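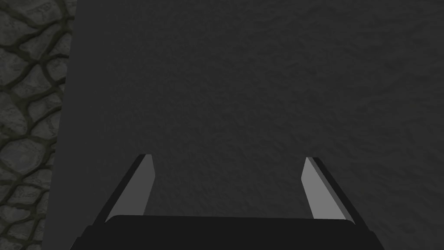 The Kimier study has now completed its first round of training in simulation. The policy receives only the wrist view and the finger opening as input. Surface textures are changed between episodes - stone patterns among them - so that it does not come to rely on any one background.

Maysoun Ghanem ran 2000 episodes with texture changes and the same number without. On textures held back from training, grasp success was 65 percent with the changes and nearly 10 percent without. Qusai Srour will repeat both runs with three new random seeds in June.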